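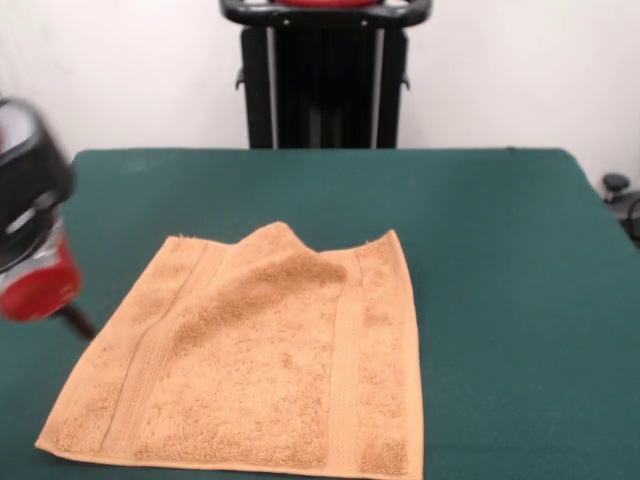
Unit 3: What the Arm Costs After You Have Bought the Arm

Course: Planning and Buying for Small Automation. Instructor: Mamta Garg. Bring this handout to the budgeting session, along with a calculator you trust.

3.1 The line everyone remembers

Ask a first-time buyer what a robot workcell costs and you will get one number, and it will be the price on the arm. It is a fine number. It was printed on good paper by a salesperson with a nice pen. It also leaves out the gripper, the table, the thing the arm bolts to, the cables, the spare cables, and whoever has to stand there in February finding out why it stopped.

Our running case is Wamura, a linen service that wants a cell for handling towels. Towels look like an easy first job. They are cheap, they don't break, and you can drop one all day without filling in a form. But a towel has no fixed shape. A fold standing up near one edge changes where the fingers should go, and terry loops and a flat woven band don't have to behave the same way when pinched. All of that ends up in the budget, usually under "integration," where bad news goes to live.

3.2 Small lines, Wamura draft

Figures are in dollars and cover the small lines only. The arm has its own sheet.

Gripper fingers, spare set: 652
Table, felt cover and mounting hardware: 1129
Test towels: 30
Total: 1811

Look at the towel line. Kári Holst, who reviewed the draft, circled it and wrote "one afternoon?" next to it. Test towels get dragged, snagged and borrowed to wipe up coffee. Loose threads at a hem are also worth budgeting for, as a fingertip can catch one. Buy towels in the state your customers will send them, which means some should be old and a bit sad.

The felt cover drew a complaint too, from a manager who felt the company was buying a card table. Keep it in. A plain, dark surface that contrasts with the cloth makes setting up the vision easier, and replacing felt costs less than an argument about lighting.

3.3 Comparing quotes

Wamura asked for quotes from Damen and Mensah. Damen's came in lower. Damen's also put the stand under "by customer" in type suitable for ants. Before you compare totals, put both quotes in the same table and fill every blank cell with a price or a name. If the name is yours, price your hours.

Ask each supplier:

How long do replacement fingers take to arrive?
Who pays if the cell fails its acceptance test?
Does the cycle time you quoted include failed picks?
What floor space is needed behind the table, with room for a person to get in?

The third question tends to produce a pause. Write down what comes after it – word for word, if you can.

3.4 Lease or buy

Nondov offers the same class of cell on a lease. Leasing costs more over the full term and less on the day your boss is looking. Check who owns the grippers at the end, and what "normal wear" means for a part whose whole job is rubbing against cloth.

3.5 Before next session

Redo the Wamura draft with a towel line you could defend to Kári. Add at least one line that is missing. Then read section 3.3 again and mark which blanks you would have missed. Drafts go in the tray by the door, stapled.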